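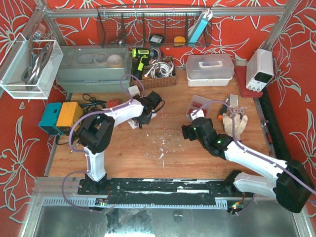 Red walls with a large pattern of flowers and curling leaves

Floral wallpaper is wall covering printed with flowers, leaves or vines, and I've loved it since I was a kid in Grodbridge. Small sprigs suit little rooms, while the big curly stuff wants a wall you can step back from (my aunt papered a closet with it, bless her!). You match the repeat at every seam, so buy an extra roll. I used 18 rolls on my own stairs and ran short on the landing. Old paper comes off best with warm water and a wide scraper.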